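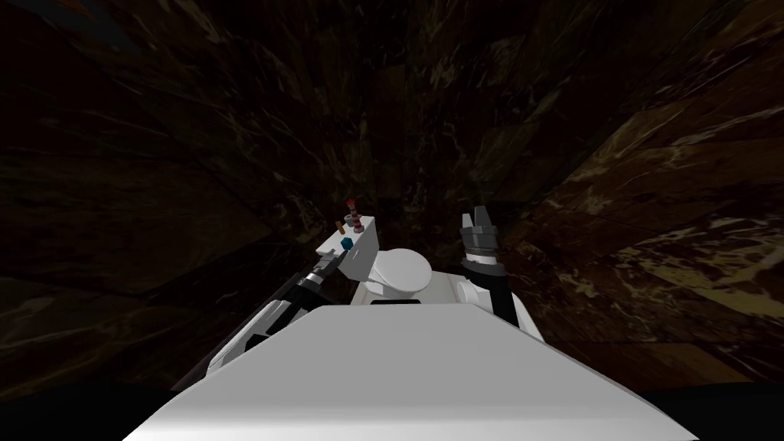
Print this post | E-mail this post

Search this blog Go

I've had the Prenemik trial on my computer since February and I'm still not sold. The pitch from Wostholm is that you practise on a simulated two-armed robot at home, then move your program over to a real one with hardly any changes. Hardly any is doing a lot of work there.

The basic licence is $400. The full one is $700 and adds up to 3 extra rooms, which as far as I can tell means different coloured walls. I'd trade all of them for a manual that explains what happens when a box tips and the things on top start to slide.

Ginette Ferrand likes it more than I do — she teaches with it and says her students pick up the arm controls in 2 evenings. Fair enough. But I asked Wostholm how its friction settings were checked against real hardware and got a brochure back.

I'll let the trial run out and see if the next version is any better.

Filed under: robots, grumbling

E-mail this post to a friend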